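Skikville Neighbors Board > House and Home > General

Thread: Is anyone else's spouse charging rent on the kitchen counter?

gravelpit_gus
Posted 10th February

We moved into one of the Habte rowhouses last fall. Lovely place, good light, a kitchen designed for someone who eats out. I measured the usable counter and got 60 inches, and that's if you count the bit next to the stove where things catch fire.

My wife has now proposed that nothing may live on the counter. Toaster goes in a cupboard. Kettle goes in a cupboard. Coffee maker, which I use four times before noon, goes in a cupboard. I'm told this is how people live now. Looking for allies or a lawyer.

mrs_tuppence
Your wife is right and you should apologize before dinner.

We cleared ours two years ago and I would never go back. Wiping down takes me one pass. I used to lift eleven things to get at the crumbs and then put eleven things back on top of different crumbs.

Drift_Anchor
Disagree with Tuppence, as is tradition. An appliance in a cupboard is an appliance you don't own. I put our stand mixer away "just to see" and we have not had a cake since. It weighs 30 pounds. It lives down there next to the pasta machine and they probably talk about me.

Coffee stays out. I'd let the toaster go if pressed.

mrs_tuppence
You weren't making cakes before either, Drift. I've been to your bake sale table.

Drift_Anchor
Those were store brownies and I said so on the sign.

pennywhistle60
Same Habte kitchen here, the mirror image version with the sink on the wrong side. What saved us was going up the wall. We bought a Punton rail, the long one, and hung everything with a hole in it. Utensils, sieve, small pans, oven mitts. Took an afternoon and one trip back to the store for the right anchors, as the walls in these places are about as solid as a cracker.

Downside is grease. Anything over the stove that you don't use every week grows a coat.

gravelpit_gus
How much for the rail? She'll ask and I want to sound prepared.

pennywhistle60
Don't remember. Less than the drill I bought to put it up.

oldmilllane
I see we've reached the stage of the thread where people drill holes. Check your lease, Gus, if you're renting. The Habte office took 60 bucks out of my deposit for four screw holes in a hallway. I'd filled them, too. Apparently with the wrong white.

gravelpit_gus
We own it. Or the bank does and lets us dust.

lentil_baron
Everyone is talking about appliances and the real problem is mugs. Count your mugs, Gus. I'll wait. There are two of us and we had a full shelf and a half, including three from a Drularcombe fun run that neither of us ran in. We kept the ones we reach for and the rest went to the church sale. That freed up an entire cupboard, and the toaster went in it, and there was peace.

mrs_tuppence
This is the first sensible thing Lentil has posted since the recycling thread.

oldmilllane
Counterpoint, guests. Where do you put coffee for eight people when you've kept two mugs? Bowls?

lentil_baron
I don't have eight people over. I recommend that as well.

gravelpit_gus
OK, I counted. Twenty-three. One of them has no handle and I think we've been using it as a measuring cup. She's standing behind me enjoying this.

Drift_Anchor
Sold out in one evening. Shameful.

If you do keep a couple out, get a mug tree. Tiny footprint and you can pick the whole thing up to wipe under it, so even Tuppence can't object. I know they look like something from your aunt's kitchen. Your aunt had a point.
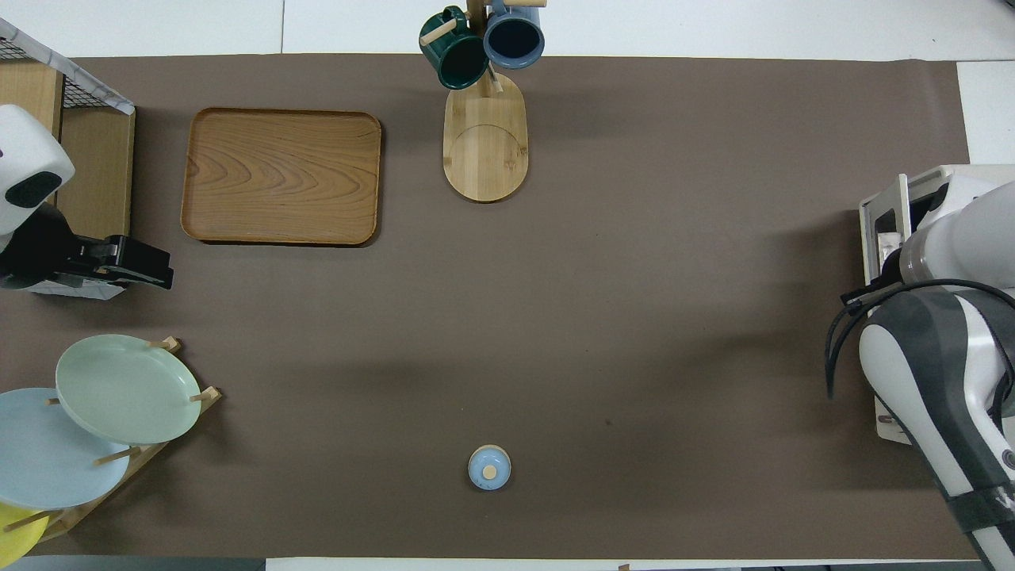

Two mugs up, tray next to it with nothing on it yet.

mrs_tuppence
I can object. The tray will have mail on it within 15 minutes. A tray is a parking lot for things you don't want to deal with.

That green is nice though.

pennywhistle60
I like a tray. Oil, salt, pepper, done. You lift the one thing instead of five. Mine has a raised edge like that and it's caught more olive oil than I care to discuss.

lentil_baron
Pro tip, don't hang the heavy ones all on the same side. I learned this at 6 a.m. in socks.

oldmilllane
Don't dust trees bother anyone? Mugs hanging out in the open over a week's cooking. Mine go upside down in a cupboard like God intended.

Drift_Anchor
If a mug has time to get dusty you have too many mugs. See Lentil, above. I can't believe I'm citing Lentil.

gravelpit_gus
Update from the negotiations. Kettle and coffee maker stay. Toaster goes in the old mug cupboard. Sixteen mugs are in a box by the door. I'm allowed a tray on the condition that no mail touches it, and I have already put my keys on it, so we're reviewing the terms.

Still undecided on the rail. Does the Punton one come in anything other than chrome?

pennywhistle60
Black. Shows the grease less. Ask me how I know.

oldmilllane
Which church is taking the mugs? I might be short a few.

Thread views: 1,701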